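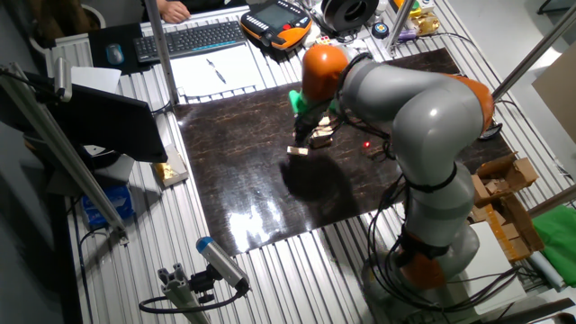 Gripper over the block stack, glossy board underneath

Depth drops out on shiny board, planner thinks there are holes

Posted Saturday in Perception

I'm running the Hovusbridge planner on our block stacking cell and the point cloud is a mess wherever the room lights bounce off the board. The blocks come through fine! But the table turns into swiss cheese, and then the planner happily tries to send the fingers below the surface. I've tried exposure at 300 and at 1,450, same thing. Any ideas?

2 answers

Don't use the cloud for the table at all. Fit a plane once with paper taped over the board, save it, and add it as a fixed collision object. I do that on every setup now (learned it after a bent finger). Also check your self filter, mine was leaving bits of arm in the cloud and I blamed the lights for a week.

1 person found this helpful

matte spray?? or turn the lights off lol. worked for me at 100 exposure but different camera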